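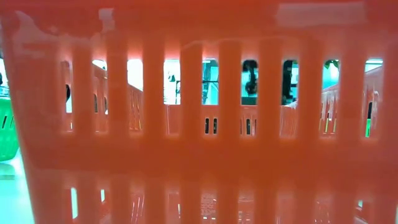

How to write bench rules that people will stick to (two-arm tables, basket tasks)

Updated 21st June

I've now written the bench rules for our two-arm table at Timside three times over. The first go was eleven pages and I'm fairly sure I was the only one who read to the end. The second was a sticky note. What follows is how I did the third lot, which has been in use since September and has lasted through one move of building and a good many new starters. If you run a small bench with a pair of arms and a pile of plastic baskets, most of it should carry over.

I should say first that this is about day-to-day working rules. It doesn't replace your risk assessment, and it certainly doesn't replace what the maker of your arms tells you. Do those first, then come back!

What you'll need

The manual for your arms, a copy of your risk assessment, a pen, one sheet of A4 and an hour at the bench with the power off. I also like to have someone with me who doesn't normally use the table (they ask much better questions than I do).

Step 1: Draw the reach

With the arms off and supported, swing each one out as far as it will go and mark the edge on a sketch of the table. Do the left and the right separately, then look at where they overlap. On ours the overlap is bigger than I'd guessed, and it takes in most of the places where you'd naturally want to put a basket down.

Add the cables to the sketch as well. I left them off the first version and we had a wrist cable snag on a basket rim in the second week, which was slow and harmless and very annoying.

Step 2: Decide who can say "go"

One person has the controls. That person says "clear?" out loud, waits for everybody near the table to answer, says "going", and only then starts a run. It feels daft for a day or so and then you stop noticing you do it. If you don't hear an answer, you don't start. A nod doesn't count, and nor does a thumbs up from across the room.

Whoever has the controls also keeps a hand free for the stop button. So no phone, no mug, no clipboard. Someone else can do the notes.

Step 3: Write the hands rule

Ours reads, in full: "Arms stopped and called before any hand crosses the table edge." I tried all sorts of cleverer wording about zones and speeds, and people argued with every bit of it. The short one they can remember.

The tempting moment is always the same. A basket has gone slightly skew, the gripper is hovering right by it, and it would take you half a second to nudge it straight. Let it be skew. Stop the run, call it, fix it, start again. A spoiled run costs us 2 minutes and I've never once missed them afterwards.
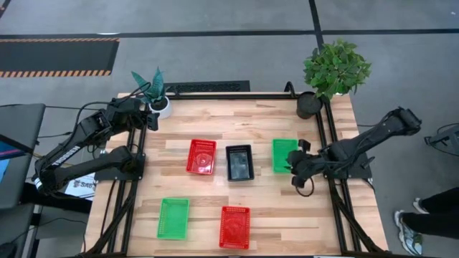

Step 4: Set the start layout

Pick your basket layout and write it down by colour and row, reading left to right from where the operator stands. "Like last time" is no good at all, and I say that as somebody who wrote it in the log more than once. If your task needs several layouts, give each one a short name and keep the list by the controls. Ours are named after the two sites, so there's a Prultwood layout and a Muvudbridge layout, plus one called Powell that was the name of an old project and has stuck.

If you have two baskets in the same colour, write which goes where by size or by floor pattern, or put a dab of paint under each. Otherwise they'll get swapped and you won't find out until you're looking back through the recordings.

Step 5: Give the baskets a check of their own

Thin plastic doesn't last for ever under a gripper. We look over every basket after 400 runs, going round the rim and the slats with a thumb. Anything with a crack or a sharp bit goes in the bin that day. Please don't keep it "for spares", you'll only end up using it.

Check the gripper fingers at the same time, and the clamps holding the arm bases down. Those should also get a quick tug every morning.

Step 6: Keep a plain log

Date, who had the controls, layout name, number of runs, anything odd. That's all ours has in it. At the last count we had 2,112 runs written up, and the "anything odd" column is the only reason I knew that cable snags nearly always came with the same layout. We turned that layout round and they've pretty well gone.

Please write down the near misses too. I had to make quite a point of telling people they wouldn't get told off for it, and then make the same point again a month later.

Step 7: Try it on somebody new

Hand over the sheet, give them 10 minutes with it, then ask them to talk you through a run with the power off. Wherever they stop and look at you, the rule needs rewriting. On my third version that happened at the "clear?" bit, where I'd forgotten to say who has to answer. Fix the sheet, print it again, and take the old one down before you put the new one up.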